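主题：Re: [cell-maint] Pacheco 双臂单元换指、重标定完成，建议恢复夜间连续运行
日期：2023年6月14日
列表：Randville 站点维护邮件列表

各位：

先引原信，后面逐段回。太长的部分我删了，没有改字。

> Pacheco 单元的维护已按 Rovix 的手册做完。内容包括：
> 两臂夹爪的黄色打印指全部更换，螺钉重新上胶；
> 腕部相机清洁镜片，曝光锁定，白平衡锁定；
> 固定相机与两臂基座重新标定，取 4 个点，误差在手册限值之内；
> 线缆走线检查，无异常。
> 维护后连续运行 60 分钟，单块蓝布展平，无报警停机。
> 据此认为单元状态良好，夜间运行可以恢复，下一次维护放到八月。

我不同意最后那句，前面几句也有几处不太信。

一、“无报警停机”

无报警只说明控制器没有出错。夹爪合上，夹没夹住布，控制器是不管的。这套单元没有指尖力反馈，电机电流的阈值又是按硬件试块调的，夹一层薄布和夹空，在日志里差别很小。我把那 60 分钟的日志拉下来看了，合爪事件一共 27 次，电流曲线能让我放心说“夹到了”的连一半都没有。剩下的可能夹到了，也可能没有，我判断不了，写报告的人凭日志应该也判断不了。要么有人从头到尾盯着录像记了数，那请把记录发出来；要么就别用这一段运行来证明夹爪没问题。

二、曝光锁定

这一条我最有意见。手册里让锁曝光，前提写得很清楚，是台面照度均匀。我们这个台面是米色带碎点的，表面会反光，布又是偏暗的蓝。锁在哪一档都要牺牲一头：照顾台面，布的折痕就发黑；照顾布，亮的地方就发白。布边和台面的交界恰好是找抓取点要用的地方。
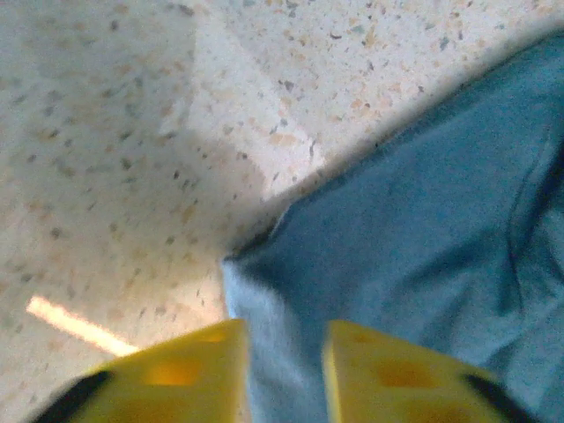
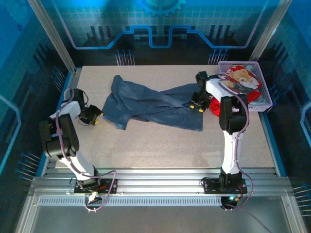
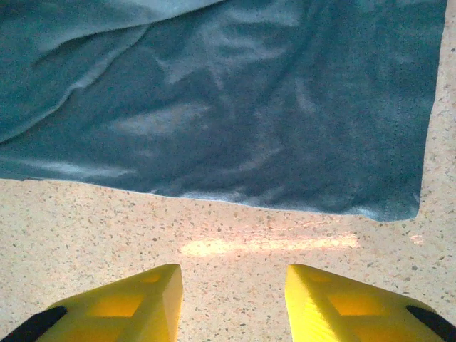
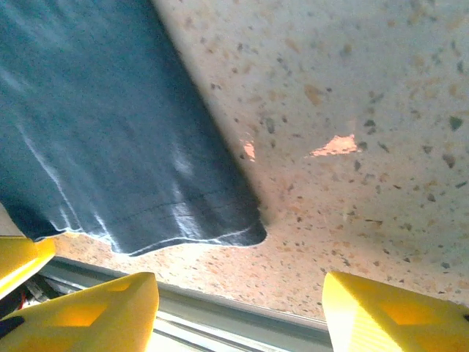

第二幅为固定机位，其余三幅为腕部相机画面。

请看第一幅，中上部台面亮得发白，布角正好伸到这一带，左下还有一道斜的亮条。第三幅的亮带横在布边下方，右侧单独还有一个小亮点。第四幅右上的台面也洗白了，布这边相对暗得多，只有褶子和下摆吃到光。几处亮斑的位置、形状各不相同，检测程序只要有一次把亮带的边当成布边，夹爪就会去夹台面。新换的指尖如果很快出现磨痕，我建议先查这个，不要先怪打印件。

原信附言里说可以在软件里加一层高光掩膜。掩膜我们以前在 Heser 那套旧程序上做过，做到后来掩膜比检测本身还难调，换一块浅色布就要重来。我倾向于先把光挡掉：侧面加遮光板，顶灯加漫射片，两样加起来半天的活。挡完再谈曝光锁在哪里。

三、4 点标定

四个点我没有意见，误差在限值内我也相信。我问的是点取在哪里。附件里的坐标全部落在台面中间偏前的一小块，等于只证明了中间偏前是准的。实际干活不在那里。第二幅里右臂夹的是布的右上角，上面那节连杆已经往台子里侧伸过去了，这种姿态下基座角度差一点点，末端就差不少。请把点改到台面四角附近，每只臂都要走到自己够得着的最远处，再报一次误差。两臂各报各的，不要取平均。上次就是一只臂好一只臂坏，平均出来很好看。

还有基座。两块黑色安装板固定在前面的铝型材横梁上，标定之前有没有复查过安装螺钉？检查表里没有这一格。先标定后紧螺钉，等于没标。

四、“线缆走线检查，无异常”

什么叫无异常，请写出来。第二幅里两只臂外侧的紫色线都是松垂着走的，左臂那根绕出好几个大弯，一直垂到基座，下面还在电机单元旁边绕了一圈。右臂那根从侧面垂下来，过了基座还往外甩。留余量是对的，关节要转，不能绑死。可是余量多到这个程度，手臂往回收的时候线落在哪里，检查的人有没有让臂走一遍极限行程看过？我的经验是静态看线永远没有异常，线都是在动的时候挂住的。

具体要求：
两臂分别以低速走完各关节全行程，人在急停旁边看线。
每个关节两侧各加一个固定点，中间的弧长以全行程不绷紧为准，多余部分收到基座后面。
横梁下方电机单元旁边的那圈线重新整理，不要贴着外壳绕。
做完拍照，手臂收回和伸出两种姿态都要有。

五、筐的位置

原信没有提，我顺便说。带孔的塑料筐放在台面右后角，右臂上面的连杆从固定机位看已经挡住了筐的前角。筐前沿还有一件红的布料，一截搭在外面，一截落在台面上，离右夹爪很近。单块布展平的程序是假定台面上只有一块布的，旁边多一件颜色这么跳的东西，分割结果我不敢保证。筐能不能移到围栏外面？如果因为上下料必须放里面，请在台面上画出定位线，并且规定筐外不许有布。

六、指尖

换指我赞成，旧的确实该换。但是“全部更换”之后没有任何尺寸记录。打印件每一批的收缩都不一样，两指合拢时指尖是否平齐，用塞尺量一下就知道。布这种东西，指尖差半毫米，夹厚的下摆没问题，夹单层就滑。第三幅里右侧布角能看到沿边的缝线，布边明显比中间有棱，夹这种地方容易成功。所以测试里还应当专门安排夹布中间，不要只夹边和角。

另外备件盒里混着两批指头，盒子外面没有标。请分开装，写上批次，不要让值班的同事随手拿。

七、我的建议

夜间运行暂缓。按下面的顺序重做，前一项没过不做后一项：

1. 紧固安装板螺钉，画防松线。
2. 整线，走全行程。
3. 量指尖平齐度，登记批次。
4. 遮光、漫射，然后重新定曝光。上午、下午、关灯后各存一组腕部画面。
5. 台面四角附近取点标定，两臂分报。
6. 人工计数的抓取测试，35 次，边、角、中间都要有，每次写明夹到、滑脱或夹空。

第 6 项我知道大家嫌烦。日志替代不了，原因第一节说过了。如果有人能拿出一段电流判据，在同一组测试里和人工记录对得上，我可以同意以后改成自动统计，但这一次还是要人记。

下次维护放到八月，我也觉得太晚。Rovix 手册的间隔是按每天白班写的，我们要跑夜班，运行时间至少翻倍，间隔没有理由照抄。线缆和指尖两项先改为每周看一次，相机和标定等遮光做完，看漂移数据再定。

回复请直接在本邮件下按条写，同意的不用回。第三条的坐标附件如果是我看错了版本，请把新的发上来，我收回那一段。

Pacheco 单元设备维护
Randville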